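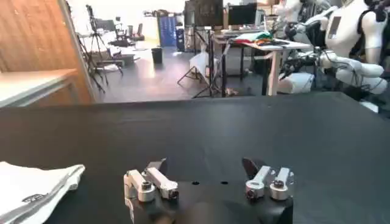

Issue 6

Senenska Robotics Club, Flullport. Friday, January 19, 2018

Notes from the folding project again. If you missed the earlier issues, we are a student club and we are trying to get two arms to fold a T-shirt. The project is called Mirnska, after the street the club used to meet on.

The rules for the Pacheco round came through this week. The shirt starts spread out on the table. The arms fold it into a rectangle. No hands on the cloth once the clock has started.

We had been practising with the shirt already half folded, so that is two months of practice on the wrong starting position. We have changed it now. Everybody begins from a spread shirt.

Most of Monday went on the grippers. The fingers open wide enough for anything we want to pick up. Closing is the harder part. Cotton lies very flat, and if the fingertips come down a few millimetres too high they shut on air.

If they come down too low they press on the table and the arm stops itself. We lost a lot of runs that way in December.

What we do now is bring the gripper down slowly with the fingers part open, stop just short of the surface, then close while sliding in a little from the edge. It pushes up a small ridge of cloth and the fingers get hold of that.

It works better on a hem than on a sleeve. A hem is thicker. Sleeves roll away.

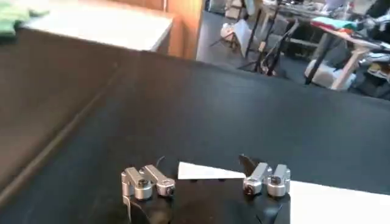
Khairul Pelupessy wants to know why we don't just put a softer surface under the shirt, so the fingers can press down without tripping the arm. He says his own team did it with a thin foam mat and stopped worrying about height altogether.

Fair question. We did try a mat. The fingers got hold of it along with the shirt and lifted both. It may have been the wrong mat. If Khairul can tell us what thickness they used we'll try it again.

The other thing is that the Pacheco tables are supplied and we can't put anything on them. So even if it helped us here it would have to come off for the day.

On to the fold itself. We take the two corners of the hem, one in each gripper, lift, and carry them up towards the collar. Both arms have to move at the same speed or the shirt twists in the air.

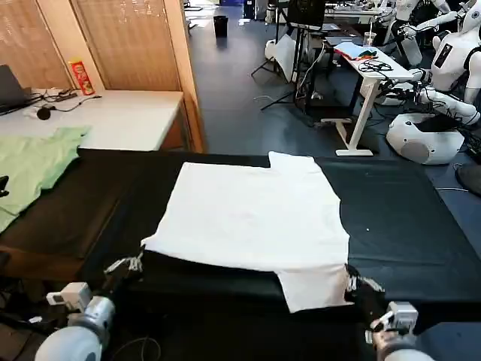
The lift wants to be low. When we started we were raising the hem far too high and the cloth swung. Keep it close to the table and let most of the shirt stay lying down.

Letting go is a step of its own. Open both grippers together, wait, then back away along the line of the fingers. If you pull straight up, the cloth comes with you.

We have 2639 attempts in the log now, counting the bad ones. Please keep writing down the bad ones. "Dropped left corner" is enough. "Went wrong" is no use to whoever reads it later.

Also, please write which shirt it was. The thin ones behave differently from the thick ones and at the moment we can't separate them.

After the first fold the job changes, as there are more layers at the edge and the gripper might take the top one or all of them. We want all of them. Mostly we get the top one.

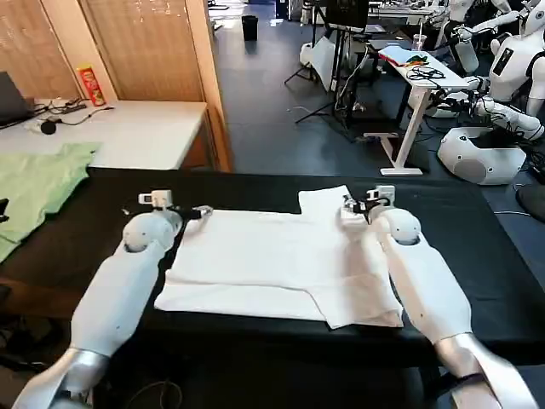 A layer left behind makes a flap, and a flap costs points. You can go back and tuck it, but time is counted too. We think one tuck is worth it and a second isn't.

Jobs for next week: slow down the approach on the right arm, redo the release, and get four clean folds in a row from a spread shirt. Our best so far is two.

Anyone who wants to drive the arms needs to have sat in on a session first. Put your name on the sheet by the door. Newer members go first.

Issue 7 will have the Pacheco running order if they send it in time.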